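Speaker notes — Choosing fingers for a two-arm produce cell
Ermelinda Correia, Lerkidura
Talk slot: 25 min plus questions. Slides 1–14.

Slide 1. Title
Introduce self. Credit Thenmozhi Rai (controller work) and Elīna Kuusk (logging and labels). Arūnas Tamošiūnaitė ran most of the sessions and is in the room for the hardware questions.
Say up front: this is a finger and camera comparison. No learned policy results today.

Slide 2. What we wanted to know
We had two finger sets for the same parallel gripper. Set A is the stock pair, flat pads. Set B is the Mirport pair, tapered, matte finish. The arms and the firmware stayed the same throughout.
Question one: does the taper help when the item is already in a container with other items?
Question two: what does the taper cost on the open table?
Question three came later, from Thenmozhi: how much of the failure count is the finger and how much is the view the operator is working from?

Slide 3. The cell
Butcher-block top, black extrusion around it, one arm each side, facing. Operators drive both arms. Items are sorted between the table, a clear plastic bin and a wire basket.
Point out that the containers are not fixtured. They move when they are pushed. We left it that way on purpose, and a shifted container was logged but did not end the trial.
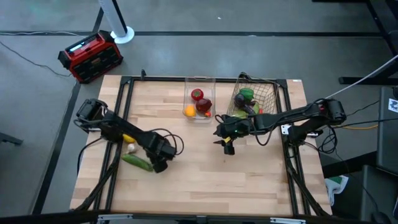

Reach is the first constraint people ask about. Each arm covers its own half comfortably. Past the center line the links get long and flat and the wrist has less room to tilt. We split the trials by near half and far half for that reason.
Cable routing is the second. The wrist cables are outside the links. If the arm works low over a container, the loop can land on the rim. Arūnas rerouted twice and we still lost trials to it. Those are marked C in the log and are left out of the finger comparison.

Slide 4. Trial counts
2,964 attempts in total. After removing cable stops, operator aborts and trials with a missing camera stream: 2,270 scored.
Pause here. Someone will ask whether the removed trials favor one set. Elīna checked the split and it is close to even. Backup slide 13.
An attempt starts when the fingers begin to close and ends when the item is released or dropped. Re-grasps count as new attempts.

Slide 5. Items
Produce only. Round, long and small are the three shape groups we use in the tables. A lemon is round for our purposes. A strawberry is small, whatever its shape.
We did not vary item weight. This limits what we can say about slip.

Slide 6. Bin versus basket
Walls matter more than we had planned for. The plastic bin has smooth walls, so a finger that touches one slides down it and the grasp usually goes on. The basket is mesh. A pointed tip can enter the mesh, and when the gripper lifts, the basket lifts with it.
Set B did this 53 times. Set A did it 2 times. This is the largest single difference in the study.
Fix in progress at Laur: the same taper with a rounded end. First parts expected in November.

Slide 7. Fixed view
Now the cameras. Three types of view: head, fixed, wrist. Operators could see all of them but were told which one to treat as primary for each block.
The fixed camera is low and looks across the table. It is the best view for height. You can judge whether a fingertip is above or below a rim, and you cannot get that reliably from overhead.
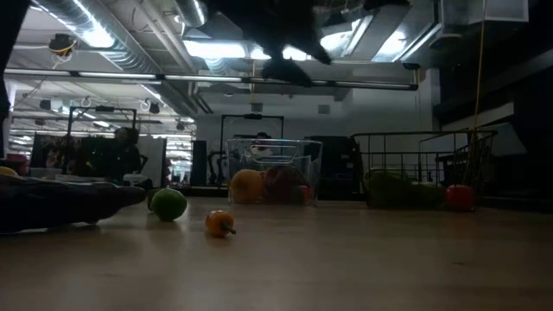

The weakness is depth along the viewing axis. Two items in line look closer together than they are. Operators also reported hunting for focus, with one gripper soft while the table was sharp. We locked focus on the tabletop plane and accepted the blur above it.
The clear bin is readable from this side since the items show through the wall. The mesh is harder. Whatever is behind the wires gets broken up, and two green items next to each other can read as one.
Background was not controlled. It is an ordinary working room, with lights, ductwork and people. Thenmozhi argued for a curtain; we decided against it because the cell at Clundolitz will not have one either.

Slide 8. Wrist view
Main point of the second half, so slow down.
With Set B the fingers take up a large part of the lower image. With Set A they take up less. The wrist camera mount is identical for both, so a finger change is also a camera change. We did not account for that in the first protocol.

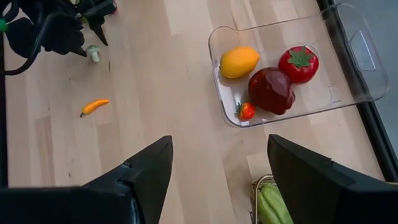
What the operator needs in the last few centimeters is the gap between the tips and whatever is in it. The tapered pair keeps that gap clear but hides things close in on either side. A container near the wrist can be mostly behind a finger. Two operators compensated by rolling the wrist before the approach — slower, but fewer contacts with the rim.
Glare: even lighting still leaves a pale patch on the wood. Small, light items are the ones at risk. Exposure is locked now. In the first block it was automatic, and the image shifted whenever the black fingers filled more of it.

Slide 9. Results by shape group
Read the table row by row. Do not summarize before the audience has had time with it.
Round: no useful difference in the open. Set B ahead in the bin.
Long: Set A ahead in the open, where the flat pads keep the item from turning. Even in the bin.
Small: Set B ahead everywhere except the basket.

Slide 10. Controller note (Thenmozhi's slide)
Closing speed was the same for both sets. Current limit was the same. With a narrower contact patch, the same limit gives higher pressure at the tip. If anyone asks about damage to real produce: not tested.

Slide 11. What we would change
Mount the wrist camera per finger set. Record rim contacts from the start; we added that label partway through and had to go back over video. Move the wrist cables before anything else.

Slide 12. Status
Set B stays on for bin work. Set A goes back on when the basket is in use, until the rounded tips arrive. Finger swap is a few minutes plus a recalibration.
Maarja Rimkutė has the drawings and the label guide. Her address is on the slide. Leave it up during questions.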